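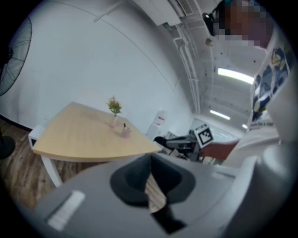 What does Trindberg do?

Trindberg furnishes small work rooms and keeps them in order under a service agreement. The work covers tables, chairs, shelving, fans, desk items and the routine tidying of all of them. We don't build walls, alter ceilings or install fixed lighting.

The company started as the furnishing department of Magagula, a supplier of office tables, and became a separate business when clients began asking for upkeep as well as delivery. We currently look after 53 rooms. Most are a single open space with one main work table and a second surface for equipment or storage. The agreement for each room names the pieces we are responsible for and the ones the client looks after.

Room layout

Every room has a layout sheet. It gives the position of the main table, the clearance on each side, the seat positions and the items allowed on the tabletop. The sheet is drawn from the door and is kept in the room. Changes are written on it by hand and redrawn in October, when all sheets are reviewed. A room that has had more than 10 changes in a year is measured again from scratch. 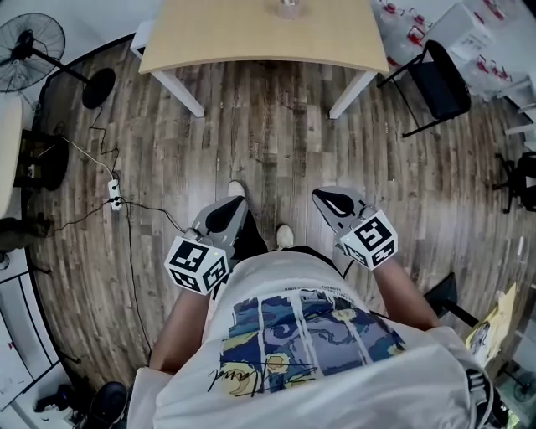 How often is a room tidied?

The standard agreement provides two visits a week. Rooms with shared seating usually move to three, and a client can change the schedule with 20 days' notice.

A visit follows a fixed order. Floor items are dealt with first, then chairs, then the tabletop. Shoes and bags are moved to the wall nearest the door and are never put in cabinets. Papers are squared and left on the surface where they were found. Boxes on shelving are turned so that the marked side faces out, but are not opened.

Tabletop items

We use a short list of tabletop items: one vase, one container for pens and markers, and one optional bottle or cup. Vases are kept small so they can be moved with one hand and do not block the view across the table. Pens go in point down. Markers are stored capped, in the same container as the pens unless the client asks for a separate cup. A marker that no longer writes is thrown away at the next visit and replaced from stock.

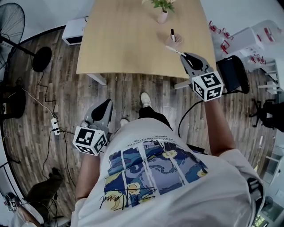 Work table with pen, pen holder and small plant.

Our table range is called Sinlow. It has a pale wood top and white legs, and is supplied in two lengths. Tops are tested to 2,000 wipe cycles with a damp cloth before a finish is approved. Replacement legs are held in stock for the full length of the agreement. Chairs are bought in, usually in black, and are not part of the Sinlow range.

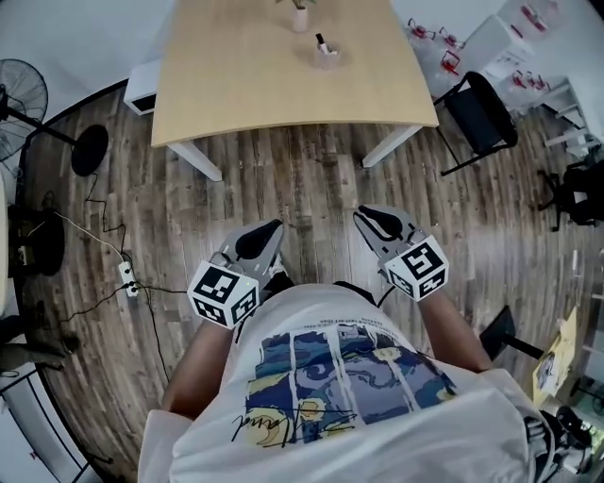 Cord routing is checked at every visit and recorded on the layout sheet. The preferred route is along the wall, with the power strip off the walking line between the door and the table. A standing fan makes this harder. With the fan on the left and the power strip lying on the floorboards, the cord has to run across the planks between them, and the sheet should show that stretch as a crossing. Crossings on the chair side of a table are not accepted.

Records and contact

Visit records are kept in Zirkus, our internal log, and clients can request a copy at any time. Requests for a new layout sheet should state the room dimensions, the number of seats and any equipment that must stay on the floor. Drawings are accepted on paper or as a file. Written requests go to the Trindberg service desk.

Page last revised 13 October 2018.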